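Handout 2: Hand-held grippers, cables and the first shared build
Open workshop course, Plenside

Okay, so last time we got as far as bolting the finger mounts on and then half of you had to run for the bus. Pick up from step 4 on the old sheet if that was you. Everyone else can start here.

A quick word on words, because I heard three different names for the same part. When I say "body" I mean the printed shell you hold. "Finger" is the flat piece that slides in the recess. "Tag" is the square black-and-white marker on its bracket. If you say "the sticker thing" I will probably know what you mean, but Dorian Chevalier won't, and he is the one handing out spares.

Printing the body

I printed mine in light gray and left it matte. Please don't sand it glossy! I did that on my first one at home and the reflections drove me up the wall when I looked at the recordings. Two halves, seam along the back, supports only inside the recess. Pull the supports while the part is still a little warm and go slowly near the fastener holes (I've cracked two shells there, both at midnight, both my own fault).

If your printer at home can't fit the whole body, Maëlys Hamel has a version split into smaller pieces. It needs glue and a night to sit.

Fitting the finger

Dry fit first. The finger should slide the whole length of the recess under its own weight when you tip the body forward. If it sticks, take a little off the edges of the finger and leave the recess alone. A finger takes ten minutes to replace and a body takes all night, so you can guess which one I want you to ruin.

Once it slides, add the return spring and check again. Then put the cover plate on and check a third time, since the plate screws can pinch. Tighten them until they stop and then quit. I mean it. The inserts are only melted into plastic.

The tag

Print it at full size, on matte paper, with the white border left on. The border matters as much as the black part and every year somebody trims it off to make it look neat. Glue it flat to the plate, then mount the plate on the upright bracket. A bubble under the paper is enough to make the position jump around, so peel it off and do it over if you get one.

Write your ID number on the back of the plate. Mine is 3411. Jamila Gazi keeps the list and she'd like you to pick a number that isn't taken (1125 has been claimed twice already, you two need to talk).

Cables

Leave slack. More than that. If you're wearing the head rig as well, run its cable down behind your shoulder and move both arms all the way out before you tape anything. I once taped mine with my elbows in and then couldn't reach the table.

First test together

Work in pairs. One person holds a gripper and opens and closes it slowly, the other watches the readout on the laptop. You want it to go smoothly from closed to fully open, with no dead spot in the middle. A dead spot usually means the magnet has shifted; open it up and look before you start changing numbers in the config file. If you really must change them, the log rate stays at 2000 and you tell me you did it.

For next time

Bring your body, finger and tag plate assembled, plus a small hex key. Read Léonie Mallet's notes on calibration up to the part with the matrices. You can skip the matrices, I'll do those on the board.

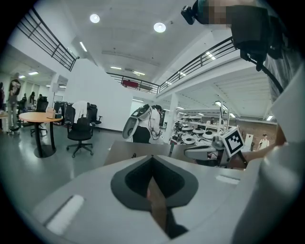
Fig. 1. Hand-held grippers on the workshop floor, one with its tag on the upright bracket.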